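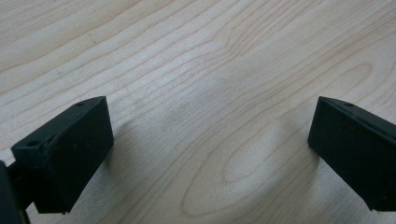
# Lurudel Tabletop Grasp Set

Print | E-mail

## Summary

Lurudel is a set of short recordings made with a hand-held gripper and its mounted camera. It is meant for training policies that map camera frames to gripper pose and jaw width. The recordings were made at the Mullton site between spring and September. Maintainer: Saodah Oei. Collection lead: Marlene Hollmann.

## Contents

- 2000 grasp episodes
- 330 empty episodes (jaws open over bare tabletop, no object)
- 87 calibration clips

Grasp episodes begin with the jaws open and end after the object is released. Empty episodes carry the label `none` in the object field. They were added after an early policy closed the jaws on wood grain, mostly on the oval figure where the lines bunch up. Do not drop them when balancing classes without checking the false-close rate first.

## Collection procedure

1. Mount the camera and tighten both screws. Check that both fingers are in view.
2. Record one calibration clip: jaws fully open, fully closed, fully open. Repeat if the tool has been dropped or the fingers changed.
3. Place the object by hand. Start recording with the tool still.
4. Approach, close, lift, put down, open. Hold still for one second before stopping.
5. Write the episode number on the session sheet before moving the object.

Operators were asked to keep a normal working speed. Failed grasps are kept and marked `fail`. A second attempt within the same episode is marked `retry`, and the time of the first release is stored.

## Fields

`episode_id`: integer, unique across the set

`object`: string, or `none`

`outcome`: `ok`, `fail`, `retry` or `empty`

`jaw_width`: millimeters, one value per frame

`pose`: position and quaternion, in the frame of the first image

`session`: string, matches the session sheet

`operator`: letter code, no names stored

Jaw width is estimated from the finger positions in the image. It is unreliable when the object hides one finger. Those frames have `width_valid` set to 0.

## Splits

Train and test are split by session, so no session appears in both. The first 1000 grasp episodes were recorded with the Kramer finger pads and the rest with plain fingers. Both types occur in each split. Pad type is stored per session and is not repeated per episode.

## Known problems

- All sessions use pale wood tabletops. Black fingers stand out well against them. Expect worse width estimates on dark surfaces.
- Lighting is soft and even in most sessions. There are few hard shadows and almost no glare.
- Dust on the inner finger faces shows up in some clips. It was not cleaned between episodes.
- One Sunday session has a clock offset between pose and video. It is listed in `skip.txt` and the loader ignores it by default.
- Left-handed operators are underrepresented.

## Loading

The files use the Zokbridge log format, version 2 or later. Older readers will open them but return `pose` in the wrong order. Run `check_set.py` after download. It compares episode counts and checksums and prints any mismatch.

## Changes

Corrections to labels go to Marlene Hollmann with the episode number and the field. Changes to the splits are made only at a new release.

Print | E-mail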